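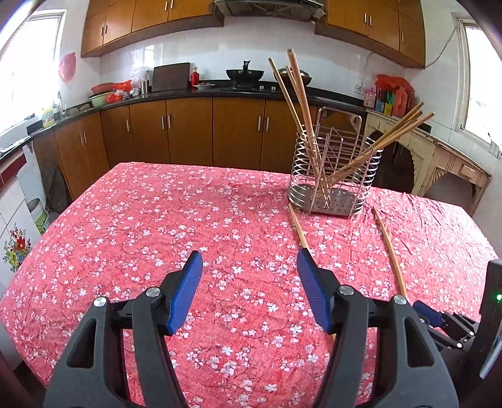 Protmont hand-held gripper kit, week three. Posting notes as I go because the product page is thin and I had to work most of this out by use. Paid for with our own money, no discount. 1/18

What you get: the gripper itself, a mounting plate, spare pads, a USB lead, a bag of bolts and a licence for Pan, their recording software. No case. A case is extra and the lead time quoted was 22 days, so mine lives in a toolbox. 2/18

Purpose, for anyone new: you hold it, do a household task with the fingers, and the recording is used to train an arm to do the same task. We are using it for kitchen work. Current task is chopsticks, in and out of a wire holder on a table. 3/18

Chopsticks are a mean test. Thin, light, they roll, and the taper means the grip changes along the length. If a two-finger tool copes with these it will cope with most of a cutlery drawer. 4/18

Fingers are thick black plastic links with cut-outs. I expected flex. With a kitchen scale under one tip and a steady push I see very little movement before the pad itself gives. Fine for light objects. Would not lift a full pan with it. 5/18

Joints are plain bolts with exposed round heads. Good: you can get at them without stripping anything down. Less good: on my unit two arrived finger-tight. Check all of them before first use. A drop of medium threadlock sorted it. 6/18

Pads are blue and softer than the older ones Rindau used to sell for the same pattern of finger. Grip on bare wood is good. Grip on lacquered wood is noticeably worse, and oil on the pad ruins it until washed. Warm water and washing-up liquid, dry fully, refit. 7/18

Pad wear: Protmont quote 3,000 closures per set. I changed mine well short of that, at the inner edge, where the stick sits if you approach at an angle. Spares fit either finger, so swap left and right before you throw a pair out. 8/18

Picking from a flat cloth is the hard part. The tips are wide compared with a chopstick, so you need to come down nearly level and close slowly. Too steep and one pad rides over the stick. Too fast and the cloth bunches up between the pads. 9/18

What worked: approach across the stick, close to half, pause, then finish. The pause shows up in the data as a short flat section. If your training code trims idle frames, turn that off or it will eat the pause. 10/18

Putting a stick back into the holder is easier than it sounds provided you hold it high. Hold it low and your own fingers hide the opening from the camera. Took me a full evening to stop doing this. 11/18

Pan (software). Starts quickly, records reliably, names files sensibly. Export is slow. 952 clips took all night on a mid-range laptop and the progress bar sat at the same place for most of it. It does finish. Leave it alone. 12/18

Pan also flags clips it thinks have lost tracking. Mostly right. It throws false alarms when there is strong daylight from a window behind the work. Half closing the blind cured it here. There is a threshold setting under Advanced but the manual does not give units. 13/18

Patterned tablecloths: I was asked. No trouble so far, if anything tracking is steadier than on the plain white table, which had too little texture. Shiny oilcloth may be another matter. Not tested. 14/18

Weight. Fine for short sessions. After an hour the wrist knows about it. The grip is sized for a large hand and the trigger reach cannot be adjusted. My colleague with smaller hands uses two hands for the last third of a session and her clips are less smooth for it. 15/18

Support: two tickets sent. First answered the same afternoon, correct part number, no fuss. Second, on the threshold units, still open. 16/18

Compared with the Nultodlow kit, which we had on loan in December: Nultodlow is lighter and has a better trigger. Its fingers are narrower and better on thin items. Its software crashed daily and spares were out of stock the whole time. 17/18

Verdict: would buy again for kitchen and table work, with a second set of pads in the same order. Not for anything heavy. Bolt sizes and my Pan settings to follow when I have typed them up. 18/18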